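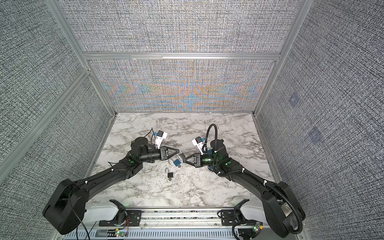

I've been meaning to write up my padlock notes for ages, mostly so I stop getting the same questions about the shed. We moved to Stusthorpe in March and the garden came with a side gate, a coal bunker and a lean-to, every one of them with a seized lock on it and not a key in sight. So I learnt a lot in a short time!

First, stop using cooking oil. I did it for years (my gran did too) and it goes sticky, picks up grit and leaves you worse off than when you started. The same goes for general spray oil if you use it over and over. What you want is dry graphite powder, the sort that comes in a little puffer tube. One puff in the keyhole, one where the shackle goes in, then work the key in and out 6 times and wipe it on an old rag before you put it back in your pocket. Graphite is filthy stuff and it will get on your cuffs.

If a lock has already been oiled, don't put graphite on top or you'll end up with black paste. Flush it out with a bit of white spirit first, outdoors, and leave it hanging open on the washing line overnight. I peg mine by the shackle next to the tea towels – well, not right next to them.

Frozen locks are easier than people make out. Warm the key in your hands or with a hairdryer and be patient. Please don't pour the kettle over it, as the water just runs inside and freezes again by bedtime. On the gate I've screwed a flap of old bicycle inner tube above the hasp so it hangs down over the keyhole, and that has kept the worst of the rain out all winter.

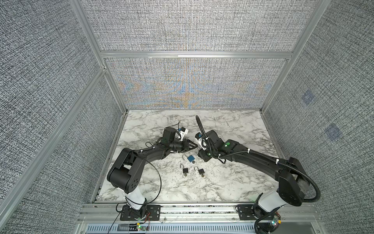

Then there are keys, which is where I really come unstuck. I now keep a row of cup hooks inside the pantry door, and each key has a dab of nail varnish to match a dab on the bottom of its lock. Two coats, and let the first one dry properly or it peels. Spare keys live in an old mustard tin, and any key that hasn't fitted anything for a year goes in the scrap metal bin at the Bandale tip. I found it very hard the first time and now I quite enjoy it.

For combination locks, write the number in the back of your recipe book under a dish you'd never cook. Mine is with the jellied eel.

Size matters less than you'd think for a shed. Have a look at the hasp and the screws before you spend money on a big lock, and swap short screws for coach bolts with the nuts on the inside. It took me 3 cups of tea and one very sore thumb.

I do the whole lot twice a year, when the clocks change.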